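Folding Jerseys at the End of the Season

Posted in May by the Newsletter Desk, Sivmont Neighborhood League

If you have ever been the parent who said yes to washing the team jerseys, you will know the particular feeling of carrying the bag home, tipping it out, and wondering how a group of children can make that much laundry in a single Tuesday evening. I have done it for three seasons now with the Okoth Street teams, and I still let out a little sigh every time (a fond one, mostly!). The washing is the easy part. The machine does that. It's the folding that eats up the evening, and so many of you asked about it at the spring picnic that I promised I would write something down for this issue.

Let me start with the washing anyway, so we are all in the same place. Turn every jersey inside out before it goes in, numbers on the inside, and use cold water. Go easy on the soap. Skip the fabric softener altogether, as it leaves a film on that slippery kind of cloth and the kids complain that the shirts feel sticky. Red jerseys go in with red jerseys and nothing else, please. I say this as the owner of several pink dish towels. Hang them up to dry if you can, over a door or a shower rail, and keep them well away from the heater, where the numbers can start to lift and curl at the corners.

Now for the folding. You want a big flat surface at a comfortable height, and I have come around to the couch. The kitchen table always has something on it at our house, and the bed is so low that my back lets me know about it the next morning. A couch seat is wide enough to spread a jersey right out, and the fabric grips a little, so the shirt stays where you put it while you work on the sleeves.

Lay the jersey face down and smooth it from the collar to the hem with the flat of your hand. Bring one side in toward the middle, tuck the sleeve back on itself, and do the same with the other side. Then fold the bottom up to meet the collar and turn the whole thing over. If the number is a large one, try to let a good part of it land on top. It makes handing out so much quicker on game day – you can read down the stack and call each child up without unfolding a thing. I spent my first season shaking out every shirt on the sideline in the wind, and I would not wish that on anybody.

White trim is the fussy bit. It likes to roll under, and if it's folded that way it stays that way, so run a finger along it before you make each crease. Don't fret if a bit of it peeks out at the end when you are done. A jersey is going to be worn by somebody who slides in the mud, and a slightly crooked edge has never cost us a game.
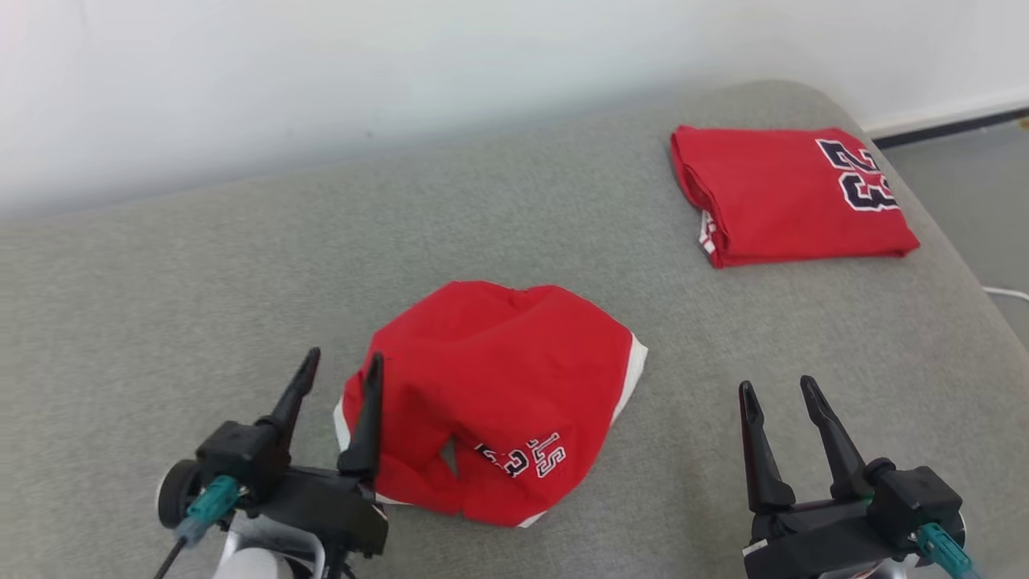

Okoth Street's other laundry household wrote in to say that they gave up folding altogether and roll their jerseys, with the number facing out, and that the rolled ones stand up nicely in a Pranano tote and don't slide around in the trunk. I tried it over the weekend and I can see the appeal, though I found the numbers harder to read once they had wrapped around the side. Perhaps it depends on the bag. If you roll, do tell me how you keep them from coming undone, because mine had opened up like flowers by the time I got them to the car.

Jerseys from this season should come back clean to the equipment closet at the Curkari Field clubhouse, in the bag they came in, with the drawstring tied. If yours has a loose seam or a peeling number, pin a note to it and put it on top of the others so that it gets seen. And if you find a stray one behind the dryer in July, bring it along then – we will be very happy to have it.

Sivmont Neighborhood League Newsletter | Contact the newsletter desk | All rights reserved | Back to top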